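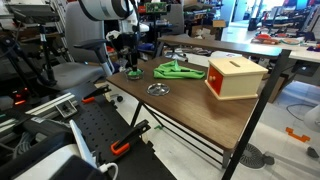
Frauke Tiedemann pergunta se pode limpar o tampo da mesa Dollholm com o mesmo pano que usa na cozinha, e se a caixinha com gaveta precisa de algum cuidado especial. Pode, sim, desde que o pano esteja bem torcido — e a caixa pede só um bocadinho mais de paciência.

Início | Montagem | Cuidados | Peças | Contactos

4. Limpeza e arrumação do tampo

1. Retire primeiro os objetos pequenos, como pratinhos de metal e copos, e pouse-os num sítio onde não caiam.
2. Passe o pano no sentido do veio, com calma, e seque logo a seguir com outro.
3. Puxe a gaveta da caixa pelo botão redondo, sem a inclinar, e sacuda o pó que lá se tenha juntado.
4. Limpe a ranhura de cima com um pincel macio. Nunca deite água lá para dentro!
5. Volte a pôr tudo no lugar e deixe o pano estendido a secar, de preferência noutro sítio.

Nota: os pratinhos de metal gostam de ser enxugados à mão, que assim não ficam com aquelas manchas teimosas.

Cuidado: o tampo suporta até 37 kg bem distribuídos. Não se sente nele, por mais convidativo que pareça ao fim da tarde.

Para aperto das pernas, veja a secção 2. O feltro de proteção pede-se à Covodeck com a referência 292.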